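Notes on the Dornmont levy lid lift
10/09/2021
Filed under: local government, ballots

The Dornmont park district has put a levy question on the November ballot, and I have now had the same conversation about it with four neighbors. I am writing down what I know so that I can send a link.

The district can collect up to a set rate per $1,000 of assessed value. The rate it collects now is lower than the one voters approved, and the gap has grown every year. State law holds the yearly increase in the total amount to one percent, plus new construction. When home values go up faster than that, the rate drops. People read the drop as a tax cut. The district reads it as a budget that grows one percent while wages and fuel grow by more.

A lid lift resets the total. It asks voters to let the district go over the one percent limit for a single year, after which the limit applies again to the new, higher base. The question needs a simple majority. The 60 percent rule that people keep bringing up applies to bonds, and this is not a bond.

On cost: the explanatory statement uses a median home and comes out at $130 a year for the whole park levy if the question passes. I ran my own parcel and got a little less. Your number depends on your assessed value, which is on the postcard the county mailed in June. Do not use the market estimate from a real estate site. Mine was off by enough to change the answer.

The money goes to the Ineck pool roof, the Stimier fields, and general operations, in that order by size. The resolution lists the roof and the fields by name, but it does not bind the board to a schedule. I asked at the last meeting whether it could, and Anneliese Gerlach, who chairs the board, said the attorney had advised against dates in the ballot text. She offered to put a schedule in a separate resolution. That resolution is on the agenda for the next meeting as item 2, and I would read it before voting. A separate resolution can be changed by a later board with three votes. It is still better than nothing in writing.

The Asadi property is not part of this. The district took an option on it last year, and the option runs out whether or not the levy passes. Both sides have been using it in their mailers. The purchase would need its own funding, most likely a state grant with a local match, and the match is not in the numbers above.

Turnout will be low. The last time the district had a question on an off-year ballot, 1338 people voted on it and it failed by fewer than 200. I mention this for anyone who thinks a park levy is decided by somebody else.

Two corrections to my earlier post. I wrote that commissioners are paid per meeting. They may claim it, but under the current bylaws they have waived it. I also wrote that the pool closed for the winter because of the roof. It closed because of a boiler part, and the roof is a separate problem.

Comments are open. Please keep the ones about the dog park under the dog park post. 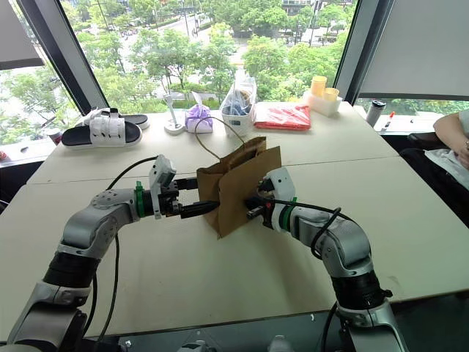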